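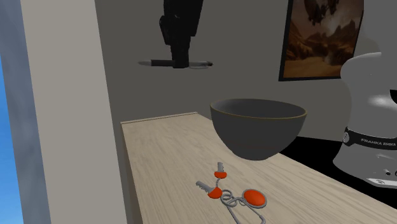 *Ondar tabletop scene, rendered: pen in the gripper, bowl and keys on the table.*

# Ondar FAQ

Last updated September 29, 2023

**What is Ondar?**

A tabletop robot project built at the Pevomstead shared workshop. The goal is an arm that clears small things off a table and puts them in a bowl. Ondar is the simulation and the control code. The hardware side is called Serra and has its own page.

**Is the real arm finished?**

No. The Serra base and shoulder are bolted together on the bench by the drill press. The elbow is waiting on bearings from Govell. Until it moves, all testing happens in simulation.

**Does the simulated arm match the one you are building?**

No. The arm in the scene has FRANKA EMIKA on its base, and ours is a smaller machine made mostly from aluminum tube. The task code works in gripper positions, so the arm model can be swapped later. The reach limits will have to be set again when we do that.

**What is the pen task?**

Pick up the pen, carry it to the bowl, let go over the opening. A run counts as a success if the pen is inside the bowl two seconds after release. Dropping it on the rim and having it fall outward is a failure, even if it touched the inside first.

**How many runs have you done?**

The last batch was 2,000 runs, and 1,415 were successes. Most of the failures were bad releases. The rest were missed grasps, plus a handful of planner timeouts that we still count as failures.

**How many camera views are there?**

We use a room view and a close view at the gripper. Both are saved at 30 frames per second. The room view is good for checking the path of the arm. The close view is for checking the grip.

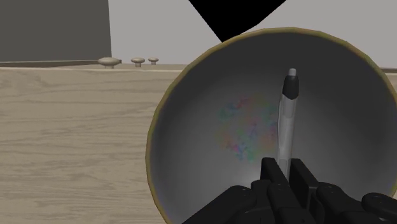 When you go through a failed run, start with the close view and step back from the moment of release. If the pen turns between the finger pads before they open, lower the travel speed first. Changing the grip force at the same time makes the logs hard to compare.

**Why are there other things on the table?**

Real tables have things on them. The planner has to leave the keys alone when the job is the pen. A separate keys task is planned, but the ring and chain are slow to simulate and it won't be ready before January.

**Can I run it on my own computer?**

Yes, if it has a separate graphics card. It will start on a laptop without one, but the close view slows down badly. Turn off saving for that view in the settings file and you can still test the planner.

**Can I use the workshop machine?**

Pevomstead members can. Sign up on the sheet next to the door and copy your logs off when you finish. The drive is cleared at the end of each month.

**Can I change the bowl?**

Yes. Replace the bowl mesh and set the new rim height in the task file. If you skip the rim height, the arm will still plan for the old bowl.

**Where do I report a bug?**

Use the tracker. Attach the run log and the seed. We can't repeat a run without the seed, and reports that don't have it get closed.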